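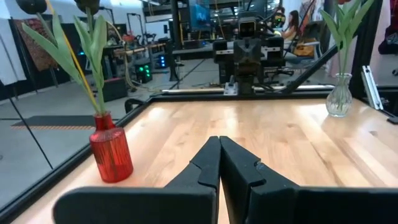 Kunsttulpen in kleinen Vasen: kippen, spreizen, kürzen?
Forum: Deko & Wohnen > Kunstblumen

Primberg
18. August 2025

Ich habe zwei Vasen auf dem Tisch, eine rote mit engem Hals und eine kleine aus klarem Glas mit strukturierter Oberfläche. In jeder steht eine künstliche Tulpe. Bei der roten hängen die Blätter alle nach links außen, bei der klaren gehen sie wie ein V auseinander. Beides gefällt mir nur halb. Kürzt ihr die Stiele? Und biegt ihr die Blätter kalt oder mit Föhn?

Neagu
Kürzen, auf jeden Fall. Niedrige, bauchige Vase und langer Stiel, das sieht immer nach Laden aus. Ich nehme einen Seitenschneider, weil in den Stielen meistens Draht ist. Mit der Küchenschere ruinierst du dir die Schere.

Gøran Åberg
Ich würde erst mal nichts abschneiden. Ab ist ab, und in einer höheren Vase fehlt es dann. Man kann das untere Ende umbiegen, dann steht die Blume tiefer und dreht sich auch nicht mehr. Geht bei engem Hals allerdings schlecht.

Neagu
Bei engem Hals geht es eben gar nicht. Und im klaren Glas sieht man den Knick.

Gøran Åberg
Bei dem strukturierten kaum. Bei glattem Glas gebe ich dir recht.

Norel
Zu den Blättern: Föhn auf mittlerer Stufe, Abstand 10 cm, dann mit der Hand in Form halten, bis sie abgekühlt sind. Nicht näher ran, sonst wellt sich der Rand. Bei Stoffblättern bringt das wenig, da muss man über den Draht gehen, falls einer drin ist. Woraus sind deine?

Primberg
Kunststoff, glaube ich, auf der Packung stand nichts. Einen Draht spüre ich in den Blättern nicht.

Noch eine Frage, bei der roten steckt zusätzlich ein dünner gelber Stab mit in der Vase. Drin lassen oder raus?

Lostudum
Raus. Gelb neben dem dunklen Rot lenkt vom Blatt ab. Oder grün anmalen, matte Acrylfarbe reicht.

Qusai Boutros
Ich würde ihn drin lassen. Er geht schräg nach oben und gibt der Seite etwas Höhe. Ohne ihn sind da nur die Blätter, die nach außen fallen. Mich stört eher der Tisch: helles Holz in Streifen, dazu der schwarze Rand, da ist schon viel los. Ein einfarbiges Set unter jede Vase würde mehr bringen als das ganze Gebiege.

Lostudum
Sets unter Vasen finde ich furchtbar. Das Holz ist doch schön. Dann lieber beide Vasen enger zusammen, im Moment steht eine links und eine rechts hinten, und dazwischen ist nur Tischplatte.

Norel
Zusammenrücken ja, aber nicht nebeneinander auf eine Linie. Die klare etwas nach hinten, die rote davor. Das Rot wirkt besser, wenn Licht durchkommt.

Neagu
Gegen das Kippen hilft übrigens Gewicht im Boden. In die rote feinen Sand mit einem Trichter, bei mir gingen in eine ähnliche 200 g rein. In die klare eher Glasgranulat, Sand sieht man dort und er setzt sich überall fest.

Gøran Åberg
Sand bekommt man aus so einem engen Hals aber schlecht wieder raus. Ich nehme Reis.

Neagu
Reis zieht Motten an. Hatte ich im Juni, nie wieder.

Primberg
Danke euch. Den Stiel in der klaren kürze ich, die rote lasse ich erst mal so lang. Blätter mache ich am Wochenende mit dem Föhn. Beim gelben Stab bin ich noch unentschlossen, Acrylfarbe müsste ich erst kaufen.

Lostudum
Kürze in kleinen Schritten und stell sie nach jedem Schnitt wieder rein.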